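KISTVILLE — A research team at Lerkard has taught a robot arm to handle fresh produce by letting it learn from its own fumbles, and the group says the approach needs far less human coaching than the one it used before.

The method, which the team has named Domon, was tested over the spring and early summer on the kind of job most of us do without thinking when we come home from the store: picking up fruits and vegetables one at a time and putting them where they belong.
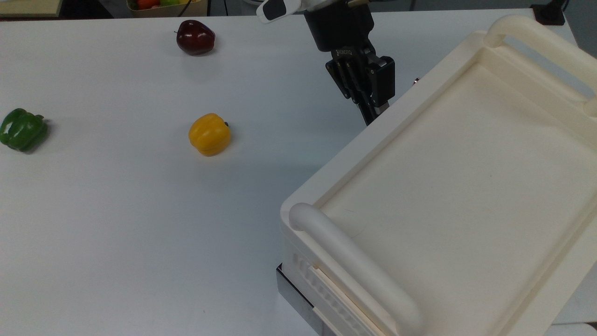
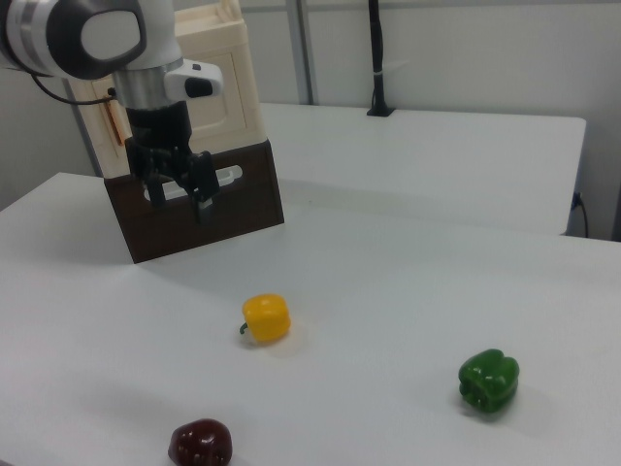 Produce on the white worktable at Lerkard, with the arm and its gripper at the container.

In the usual way of doing things, a person guides the arm through a task again and again until there are enough good examples to learn from, and the attempts that go wrong are thrown away. Domon keeps them. When a grasp slips or a pepper rolls off to one side, the system saves the moments leading up to the mistake and a person spends a short while showing it a better way to carry on from there.

"We had been deleting our most useful data for years, and I was the one pressing the button," said Adjoa Aidoo, who leads the project. "A bell pepper is a wonderful teacher, you know. It has lobes and dips in odd places, the skin is slick, and no two of them sit on a table quite the same way. If you only ever show the robot the lovely clean grasps, it has no idea what to do on a bad day, and it has plenty of bad days!"

The team ran 1,416 trials in all, split between the new method and the older one. With Domon, the arm needed 40 minutes of human guidance to reach the level of success that the older training reached only after more than 18 hours. Both versions used the same arm, the same gripper and the same starting positions for the produce, and the people scoring the trials were not told which version was running.

There is still a good deal to do. The arm works slowly, soft fruit was left out of this round, and the researchers have not yet tried the method in a room with changing daylight. Aidoo said she would also like to see how it copes with bunches, such as grapes or radishes with their leaves on, which she described as "a whole different kettle of fish."

The work was paid for by a grant from the Amissah fund, which supports research into food handling. A second stage of testing begins in July and will bring in 8 more kinds of produce. The team plans to share its training records, failed attempts included, with other research groups once that stage is finished.

Lerkard is a research center based in Kistville. Requests for interviews or lab visits may be sent to its press office.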